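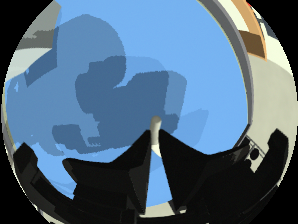
Compte rendu de la réunion de production du 23/3/03

Oui, un dimanche. C'était le seul jour où la presse était à l'arrêt et où tout l'atelier pouvait s'asseoir en même temps, alors merci à celles et ceux qui sont venus, et merci pour les croissants (il en restait lundi, ils étaient moins bons). J'ai pris les notes à la main, je remets au propre comme je peux. Si j'ai mal compris quelque chose, dites-le-moi avant la prochaine réunion et je corrige.

Présents : l'atelier de découpe, le pliage-collage, les devis, l'expédition et moi à la plume. Le prépresse s'était excusé, mais nous a laissé une page de remarques que j'ai lue à voix haute au point 3.

1. Approbation du compte rendu précédent

Approuvé avec une correction : j'avais écrit « carton compact » pour les coffrets Bellini alors que c'est du microcannelure. Mea culpa, c'est rectifié dans le classeur.

2. Les étuis Clamier

On y a passé presque la moitié de la matinée ! Pour mémoire, Clamier nous demande un étui à fond automatique pour ses bougies, avec une fenêtre sur la face avant. La première série de 730 étuis est partie, et le client nous en a renvoyé 35 dont la patte de collage s'ouvre. Le pliage-collage pense que la colle a été posée trop près du vernis. La découpe, elle, pense que la réserve de vernis sur le tracé est trop étroite dès le départ. J'ai l'impression que tout le monde a un peu raison, et je l'ai dit, ce qui n'a fait plaisir à aucun des deux camps.

Après discussion (animée, mais on est restés polis), on s'est mis d'accord :
- on élargit la réserve sans vernis sur la patte, le prépresse refait le tracé ;
- on refait un essai de collage sur les chutes de la première série avant de relancer quoi que ce soit ;
- on remplace les étuis abîmés à nos frais, et les devis préviennent le client dès lundi matin.

Question restée ouverte : est-ce qu'on garde la même colle ? L'essai le dira. Je le remets à l'ordre du jour.

3. Remarques du prépresse

Deux choses. D'abord, on reçoit encore trop de fichiers sans fond perdu, et le prépresse en a assez de rallonger les aplats à la main. Les devis proposent de joindre notre fiche technique à chaque confirmation de commande. Adopté sans débat. Ensuite, les formes de découpe ne portent pas toutes le même numéro que les dossiers, et l'autre jour on a sorti la mauvaise pour un fourreau. J'ai proposé de repartir sur une seule numérotation, celle du dossier, écrite au marqueur sur la tranche. Adopté aussi, reste à le faire, et je sens que ça va tomber sur moi.

4. Les boîtes cloches Stedell

Le client veut un grain plus marqué sur le papier de recouvrement. On a fait passer les échantillons autour de la table et, franchement, le bordeaux est superbe. Le souci, ce sont les angles : plus le papier est épais, plus le rempli se voit à l'intérieur du couvercle. La découpe propose de biseauter les coins un peu plus court. Je trouve l'idée bonne, à condition de monter d'abord une maquette. On en fera 10, pas davantage, le papier coûte cher et le fournisseur livre lentement. Présentation au client en avril.

5. Expédition

L'expédition demande qu'on arrête de mélanger les palettes de deux clients, même « juste pour la nuit ». Entendu par tous (on verra combien de temps ça tient). Elle signale aussi que le dévidoir d'adhésif du quai est fatigué et que les caisses américaines en stock sont trop grandes pour les petits coffrets : on bourre avec du papier et ça prend un temps fou. J'ai noté de demander un prix pour un format plus petit, par lot de 125.

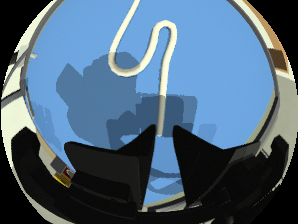 Atelier Drumer – Façonnage et cartonnage

6. Planning des semaines à venir

La presse est pleine jusqu'à la fin du mois, donc toute nouvelle commande passe d'abord par les devis, même quand le client est charmant au téléphone (je me vise moi-même, j'ai promis un délai la semaine dernière sans regarder le tableau, pardon encore). Bellini passe avant Stedell, c'est confirmé. Clamier se glisse entre les deux dès que l'essai de collage est validé.

Le pliage-collage demande une demi-journée d'arrêt pour changer les courroies de la plieuse-colleuse. Accordé, ce sera un vendredi après-midi, à caler avec l'expédition.

7. Questions diverses

- La massicoteuse : la lame est revenue de l'affûtage, elle est montée.
- Les chutes de carton : une école en voudrait pour des travaux manuels. Oui avec plaisir, je m'occupe de trier les couleurs.
- La cafetière : on en rachète une. Vote à l'unanimité, le plus rapide de la matinée !

Pour la prochaine fois

Prépresse : nouveau tracé Clamier. Pliage-collage : essai de colle et date pour les courroies. Découpe : maquettes Stedell. Devis : appel à Clamier, fiche technique, prix des petites caisses. Moi : numérotation des formes, et ce compte rendu.

Prochaine réunion en avril, en semaine cette fois, la date sera affichée près du vestiaire. Séance levée à midi passé.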